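4. Fitting the glass top (Traler coffee table)

Before you start: carpet or a rug under the legs, never bare tile. You need the hex key from bag 19 and a dry cloth.

4.1 Stand the two curved legs so they cross. Don't tighten anything yet.

4.2 Stick the clear pads on the leg tops. Press for a slow count of ten.

4.3 Lower the glass, two people, straight down. Do not slide it -- sliding drags the pads off and you'll have to order new ones (part 2124).

4.4 Look down through the glass. Legs should cross under the middle. If not, lift and start agian from 4.1.

4.5 Now tighten. Quarter turn each bolt, then round again.

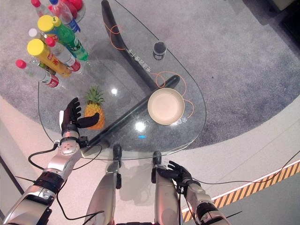
Fig. 7. Glass top in use, drinks grouped at one end, fruit and bowl on the glass.

4.6 Loading. Bottles are the heavy bit. Keep them over a leg where you can, bowls and cups anywhere flat. Wait an hour after fitting before putting anything on.

CAUTION: No hot pans. No sitting, no standing. A chipped edge means stop using the table.

NOTE: Whole fruit with rough skin (pineapple etc) can leave fine marks if dragged. Lift it, or put it on a plate.

NOTE: Keep cables from looping round the legs or over the top, someone will catch one.

4.7 Cleaning. Damp cloth, then dry. Sticky rings from bottles -- warm water and a drop of washing up liquid. Nothing gritty.

Check the bolts again after a week, then every October or so. Spare pads and bolts see section 6.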